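Gerkent Play Kitchen Set, Colander and Plate Edition | Faditz Toys & Classroom

Home > Pretend Play > Kitchens and Food > Sets

Gerkent Play Kitchen Set, Colander and Plate Edition

Item no. 1438-G
In stock. Ships from our warehouse in 2 business days.
Ages 3 and up

The Gerkent set puts play food and tableware in one box, so children can wash, serve and clear away without borrowing from your real kitchen drawers. It works on a play kitchen, on a low table or on the floor. The pieces are sized for small hands, and the plate is big enough to hold a full pretend meal.

This edition replaces the older Gerkent Market Box. The strawberry and the banana carry over from that set. The colander is a new shape, longer and lower than the round one we used to sell, and it no longer tips when a child leans on one side of it.
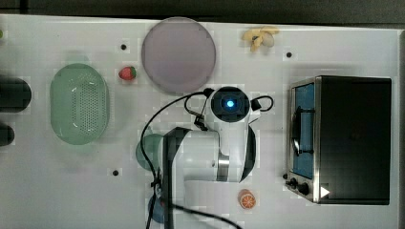 Plate, oval colander, strawberry and peeled banana from the Gerkent range, with other kitchen items on a white tabletop.

About the pieces

Colander. Oval, pale mint green, with rows of small holes across the floor and smooth sloped sides. It can be used with water. Let it drain upside down on a towel before you put it back in the box.

Plate. Round, pale lavender-gray, with a slightly raised rim. The inside is flat, so food pieces sit still when the plate is carried. Replacement plates are sold separately.

Strawberry. Red with a green leafy cap and small lighter seeds. One piece, does not come apart.

Banana. Yellow, modeled partly peeled with the pale fruit showing. The peel segments are fixed and do not close.

Details

Material: food pieces and tableware are molded plastic
Colander length: 28 cm
Box: cardboard with a lift-off lid
Batteries: none
Assembly: none

Color may vary slightly between production runs. If you are adding to a set you bought before November and need a close match, write to us with the item number on the bottom of your box and we will check what we have on the shelf.

Cleaning

Wipe the food with a damp cloth and mild soap. The plate and colander can be washed by hand in warm water. Do not put any of the pieces in the dishwasher, and keep them away from stoves and radiators. For classroom use we suggest a wash at the end of each week.

Goes well with

Nam Wooden Play Stove, two burners
Mitulico Storage Crate, medium (holds the full set without the box)
Gerkent Vegetable Add-On

Customer reviews (71)

"We use it in the three-year-old room. The colander gets the most use by far, mostly for carrying things. It has been dropped plenty and has no cracks." Ah-rin K.

"Good plate, good size. I would have liked a second strawberry because my two fight over the one." Tuncay D.

"Colors are softer than I expected, but my daughter likes them. The box lid tore in the first month so everything lives in a crate now." Mawar K.

Shipping and returns

Orders over $60 ship free within the lower 48 states. Unused sets may be returned in the original box for a full refund. Schools and child care centers can order by purchase order. Contact Bok-nam Jin on our classroom desk for a quote on four sets or more.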